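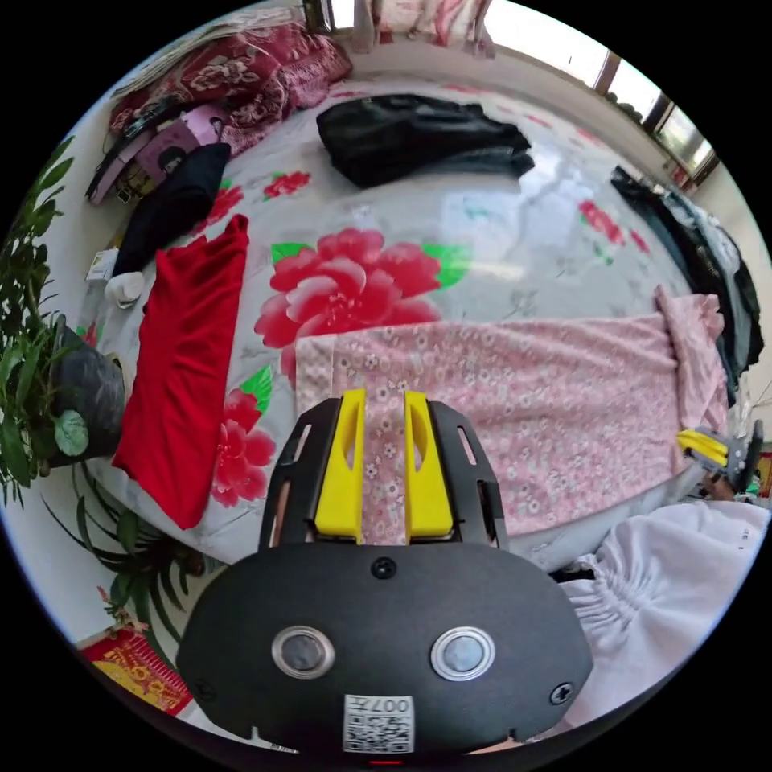 Bed clearing and folding, notes
Jun 4, 2026

Task set for this block: take mixed clothing off a made bed, fold, stack. Two hand-held grippers, yellow fingers. Demonstrations go to the Skunus policy, same format as December.

Hard part is still segmentation. Pink fabric with a small floral print on a sheet with big red peony-like flowers: the Anura mask merges the two wherever the small flowers run up to a large one. Dark items against the light gray are fine one at a time. In a pile they come back as a single object.

Finger approach: open, low, parallel to the mattress. A pinch from straight above takes the sheet along with the garment. Logged 40 attempts on the old approach, 5 usable.

Elastic ruching not handled. The planner looks for a straight hem and stops.

Can it do the chore yet? Picking up single items, yes. Folding, only if a person has flattened the piece first, and then the person may as well fold it.

To do:
- rerun masks on patterned sheets only
- raise episode cap to 500
- ask Harju for the longer finger pads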